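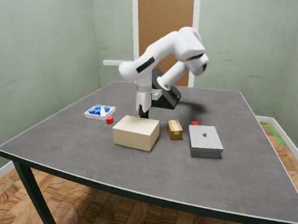

I spent most of February choosing a colour for the back room, and I would like to write down how it went before I forget and do it all over again in the hall. I started out wanting white. Then I wanted a green, then a grey, and for a week I wanted the walls the same as the ones up there, a pale grey-green that sits quietly behind a big dark table. That is very close to what I ended up with. I had our own table in mind the whole time, as it is nearly black and makes most light colours look either dirty or pink.

The room faces north and has one window. It was magnolia when we moved in and it stayed magnolia for 4 years. In the mornings it looked like weak tea.

I bought tester pots from two places. The first was Santoso, the paint shop on the ring road, and the second was Dorkmont, which only sells online and charges too much for delivery. The Santoso greens were all a bit minty once they dried. One was fine on the window wall and awful on the wall opposite. The Dorkmont one, number 311 on their card, looked like wet cement in the pot and I nearly didn't bother opening it. On the wall it was the right one straight away.

If you are doing this yourself, paint the testers on lining paper and not on the wall. I painted mine on the wall, and the edges of the patches showed through the first coat and needed sanding back. With paper you can also move the colour about, hold it behind the furniture and look at it after dark with the lamps on. Grey-greens change a lot under a warm bulb. Ours goes nearly beige by nine in the evening, and I have got used to it.

The walls took 2 coats, apart from the chimney breast, which had an old damp stain and needed a stain block first. I used a medium pile roller and cut in with an angled brush. The brush was the better purchase. I had always done edges with masking tape and always pulled some of the paint off with it.

The woodwork was where I went wrong. I did the skirting in a bright white satin and it looked like a row of teeth. I have since gone over it in an off-white from Edimberg, and the door too, and the room has calmed down a lot. I wish I had left the ceiling alone, but once the skirting was done it looked yellow, so that got done as well.

The whole thing cost more than the 50 pounds I had put aside. The paint alone was over that. I didn't keep all the receipts, so I can't give a proper total.

It is May 2021 now and there are already scuffs by the door where the bikes come through. I kept the end of the tin for that and wrote the number on the lid. The hall is next. It gets the sun from lunchtime, so I doubt the same colour will work there, and I have ordered three more testers and a roll of lining paper.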